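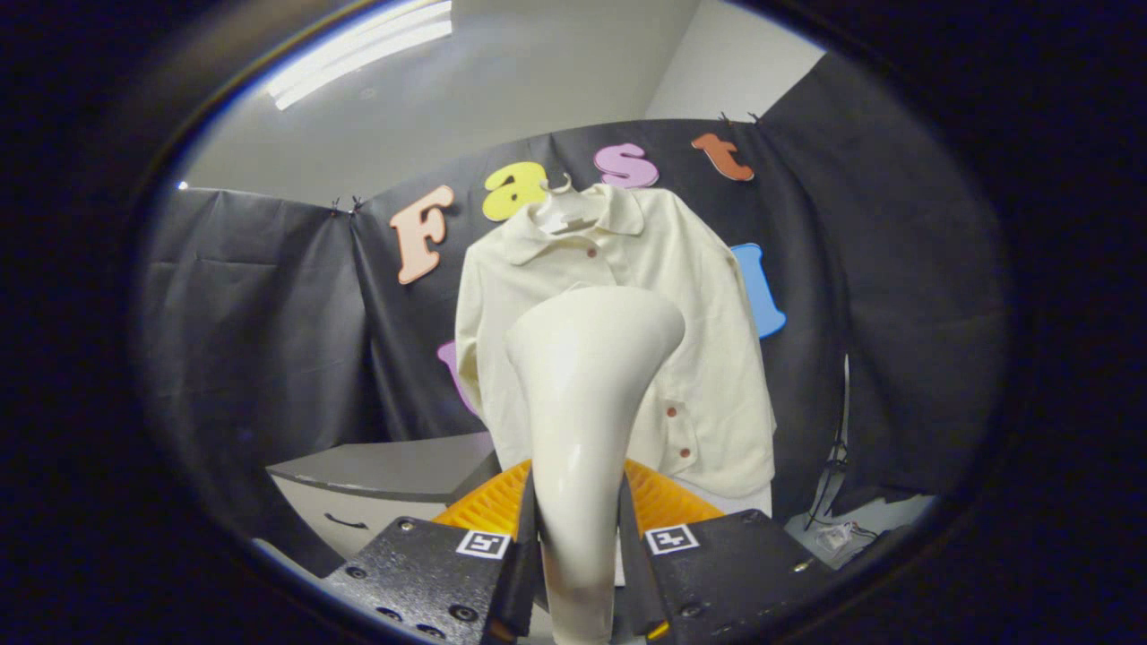 One reader wrote to us last spring that she had clicked through every president from start to finish and still could not figure out where we put the vice presidents who never moved up. Fair enough! Her message is the reason this page got longer, and we have put her question first.

Search the collection Go Advanced

Where are the vice presidents?

They live under the administration they served, in the left-hand menu, below the Cabinet. We know that is a little buried. If you want a vice president who served under two different presidents (George Clinton and John C. Calhoun both did), you will find a page under each, and the two pages link to each other at the bottom. The ones who later became president have a short page as vice president and a much fuller one in their own right.

What is this site, and who is it for?

The Tapia Reading Room is a free collection of essays, letters, speeches and timelines on the American presidency. We started it for high school teachers who were tired of hunting all over the place for the same dozen speeches, and it has grown quite a bit since then. At last check there were 1,481 documents in it. Students use it, retired folks use it, people settling arguments at dinner use it, and all of them are welcome.

Do I need an account?

No. You can read, print and search everything without signing in. The only thing an account gets you is a shelf where you can save documents to come back to, and a shelf holds up to 800 items. If you reach that number, write to us, partly so we can raise your limit and partly so we can ask what on earth you're working on.

How do you decide when a presidency begins and ends?

We follow the oath. Until 1933 that usually meant March 4, and starting with Franklin Roosevelt's second term, in 1937, it has meant January 20. When a president died in office we start the next administration on the day the new president was sworn in. This comes up most often with William Henry Harrison, who served only a month and died in April of 1841, leaving everyone to argue about whether John Tyler was president or just acting as one. Tyler said he was president, and so does our menu. The argument itself makes wonderful reading, and we have put a good number of the newspaper pieces on his page.

Why is Grover Cleveland listed twice?

He is counted as both the 22nd and the 24th president, because his terms were not back to back. Benjamin Harrison sits in between. We went back and forth on whether to give Cleveland one long page or 2 shorter ones, and settled on two, with the biographical essay repeated on each. If you print both you will get the essay twice, so check before you send it to the printer.

The buttons along the banner don't do anything on my computer. What should I try?

Most often it's an old bookmark. We moved the whole site to the Zernix system, and addresses saved before that will bring up the banner and nothing behind it. Go to the front page, click through from there, and save the bookmark again. If you are at a school, the filter may be blocking the audio buttons too, and you would need to ask whoever looks after your network to let them through. We can send a short letter explaining what the site is, if that helps your case.

Can I use the essays in my classroom?

Please do. You may print as many copies as you have students, and you may post an essay on a class page that requires a password. Please keep the author's line at the bottom. For the speeches themselves, anything a president said or wrote as part of the job is generally in the public domain, so you don't need our permission at all. Photographs and sound recordings are a different kettle of fish, and each one has its own note about who holds the rights. Do read the note, even when you're in a hurry.

I found a mistake. Do you want to hear about it?

Yes, very much. Send us the title of the document, the paragraph, and what you think it ought to say. If you can point us to a book or an archive, so much the better, but a plain "this looks wrong to me" is fine too. We usually answer in around 10 days, a little slower at the end of the school year. Spelling in old letters is left as the writer had it, so please don't worry about those.

Why do some speeches come in more than one version?

Presidents wandered from the page, reporters heard things differently, and the text handed out ahead of time often wasn't the text that got spoken. Where we have a reading copy and a newspaper transcript, we give you both. It is a good exercise to lay them side by side with a class and let the students find the differences.

What is the Jelik index?

It's the subject index, named for the little project that built it. You can look up a topic such as tariffs, or pardons, or the veto, and see every document that touches on it, in order by date. It is better than the search box if you are interested in an idea more than a particular word. The early republic is fully indexed. The years after Reconstruction are still patchy, and we are working our way forward.

Is there a printed version?

There was a teacher's booklet, printed by Fleltia, with a selection of inaugural addresses and some discussion questions. It is out of stock. The same questions are on the site under "For the Classroom," where they have been corrected in a couple of places, so you are better off with those anyway.

Do you take a side?

We try hard to keep our own opinions out of the introductions. The essays are signed, and the people who wrote them do have views, which you will notice soon enough if you read the several we have on Andrew Jackson and the Bank. We asked for more than one on purpose.

Will you add more on the first ladies?

We would love to. The letters of Abigail Adams are up already, and Dolley Madison's are being proofread. After that it depends on what we can get clear copies of.

Page last updated Oct 9, 2019

Share 10 Comments 2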